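Cadosley Neighbors Help > Home > Laundry and Closets

Hanging rod in a very small room, and where do the loops and straps go?

Asked in February by Tobiloba Edet, Gevisbridge
3248 views

I have a small room in which I sleep, iron, exercise in theory, and hang up everything I own. There is a rod up near the ceiling for the hanging part. Shirts are fine. Shirts have shoulders and understand what a hanger is for.

My problem is everything else. Aprons, bags with long straps, a bathrobe, towels with one little loop sewn in the corner by someone who has never met a hook. If I put them on hangers they slide off. If I throw them over the rod they bunch up in the middle and the whole row drifts to one end overnight. And if I hang them by the loop, the loop either won't go over anything I own or it stretches out until the thing is dangling six inches lower than it was in the fall.

Also, the rod is high, so I do most of this on my toes with a ceiling light in my eyes. I would like to stop. I rent, so I can put in a screw or two, but I can't start knocking walls around.

What do people use? I've been looking at the Plernon over-rod hooks, but they come in packs of 22 and that feels like a commitment.

3 replies

Aminu Ugwu
522 points

S-hooks. The plain metal kind, from the hardware aisle, with one end bigger than the other. Big end over the rod, small end through the loop. You don't need the Plernon ones unless you want them to match, and I say that as a man who bought them so they would match.

A few things I learned the slow way:

Measure the rod first. Hooks are sold by the size of the opening, and the packaging hides this number like it's embarrassing. If the opening is too tight the hook perches on top and falls on you when you brush past.

Squeeze the big end a little with pliers once it's on. It'll stay put when you lift the bag off, and you won't be catching hooks with your other hand.

Anything heavy goes next to a bracket. The middle of the rod is for aprons. I had a backpack in the middle for a winter and now my rod smiles at me.

For the towel loops, the ones that are already stretched are done for. Cut them off and sew on a piece of flat cotton tape, folded in half, both ends caught in the hem. A few minutes each if you can sew, a whole evening if you're me. Don't use elastic. I know you have elastic in the drawer. Leave it there.

As for the drifting, wrap a rubber band around the rod every foot or so. It looks terrible and works fine. Up by the ceiling, no guest is going to inspect it, unless you have a very different kind of guest.

bai_and_large

just get a door hook

Edit: OK, people want more detail. Get an over-the-door hook rack. Mine is from Bai, has 13 hooks, no screws. Put all the strap stuff there and leave the rod for shirts. The door doesn't quite close now but it's my door.

Edit 2: yes, I read that it was about the rod.
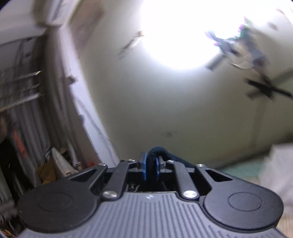 Reply from Tobiloba Edet (original poster), Gevisbridge
Marked as: Solved, mostly

Went with the S-hooks, and thank you both, including the one with the door. The navy loop was my test case, and now that it has a hook of its own I have no more complaints about it. The rod up by the light still holds far too much, but that's a shopping problem and there's a different section of this site for that.

Pliers trick is good. Rubber bands are on the list. The towels are waiting for me to find cotton tape, and in the meantime they live on a chair — I didn't mention the chair in my first post because I was hoping to be taken seriously.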